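From: Teresa Teixeira
To: handmade-haircare list
Subject: Re: [haircare] henna on top of old box color, and my Chiriac results

Hi Parvaneh, hi everybody,

I was so happy to see your message come through, because I've been meaning to write up my own henna adventures for months and you've given me the push! I'll put my answers between your bits.

Parvaneh Parsa wrote:

> Hello all. I have been coloring my hair with a dark brown box
> dye for years and want to switch to plant color. My hair is
> shoulder length, fine, maybe a third gray at the temples. Two
> questions. Can I put henna straight on top of what's left of
> the box color, or do I need to grow it out? And is the
> two-step method really worth giving up a Saturday for?

First question. Yes, you can put it on top, as long as the henna is pure. That means one ingredient on the packet, Lawsonia inermis, and nothing else. The powders that cause trouble are the ones with metallic salts mixed in, and they're still sold in some shops as "black henna" or "instant" something. Please do a strand test whatever you buy. Save the hair from your brush for a week, tie it in a little bundle with thread, and color that first. I have a whole envelope of mine, labeled, and I love looking through it.

Do remember that henna won't lift anything. If the ends are very dark from the box dye, they'll stay very dark, maybe with a red glow in the sun. Your new growth is where you'll see the real color.

Second question. With a third gray at the temples I'd say yes, yes, yes. Henna alone on gray comes out bright copper, and henna mixed with indigo in one bowl comes out a medium brown on most people, but on my own temples the mix always faded to a sort of pinkish tan after 2 weeks. Doing them one after the other is what fixed it for me. Henna first, rinse it out completely, then indigo on damp hair. I do the henna in the evening, sleep, and do the indigo the next morning with my coffee.

> Also, which powder are people buying now? I used to see
> Lallari mentioned a lot here but the last messages about it
> in the archive are old.

Lallari is still around and I still like it. It's a finely sifted powder, so it washes out without leaving grit on your scalp, and the color on me is a cool red. My new favorite though is the Chiriac, which somebody here recommended in January (thank you, whoever you were!). It's a little coarser and needs a longer soak, but the stain is deeper and it has hardly budged on my grays. For indigo I use the Vincombe. Whatever you choose, look at the crop year on the packet. Old indigo just gives up. If the paste doesn't get a bluish skin on top after ten minutes or so, don't waste your morning on it.

My recipe at the moment, for hair a bit past the shoulders:

100 g henna powder
warm (not boiling) water, enough for a yogurt texture
a tablespoon of lemon juice, or none if your scalp is touchy
cover, leave overnight at room temperature
on the head for three hours under a wrap

Then for the indigo:

100 g indigo powder
a small pinch of salt
warm water, mixed right before using
on the head for 42 minutes

Yes, 42! I started at an hour and kept cutting back, and that's the point where I get a warm chestnut and not nearly black. Yours will be different, so check your strand bundle. The color keeps darkening for a couple of days afterward, so don't panic when you first look in the mirror. I panicked the first time and washed my hair four times in one night, which only made it dry.

> I find the paste hard to manage by myself, especially the
> back. Any tricks?

Thinner paste than you think! Most people mix it too stiff and then it drags. I section with clips, start at the nape, and use a squeeze bottle with the tip snipped wide for the roots. The Jiltiveo bottle is a nice one because the neck is wide enough to spoon the paste in – no funnel needed. Put oil along your hairline and on your ears. Gloves, of course, and a dark towel you're not fond of.

I've been adding things to my hair color page as well, and the latest picture is up there now:

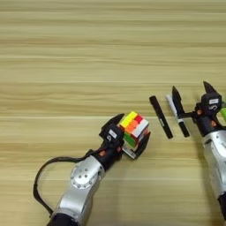
Two arms at the light wood table.

The page also has my notes on cassia, for the lighter-haired people who asked about shine without the red. The counter says 3797 visits, and I am ridiculously pleased!

One more thing, Parvaneh. Rinse with conditioner and lots of it, a big handful, worked through while the paste is still in. It slides out so much more easily. Then leave shampoo alone for two days if you can stand the smell (I adore it, my sister says I smell like a barn).

Do write back with your strand test, I really want to hear what color your temples take. And if anyone has tried amla in the second step to keep some curl, please tell us how much you used.

Happy mixing,
Teresa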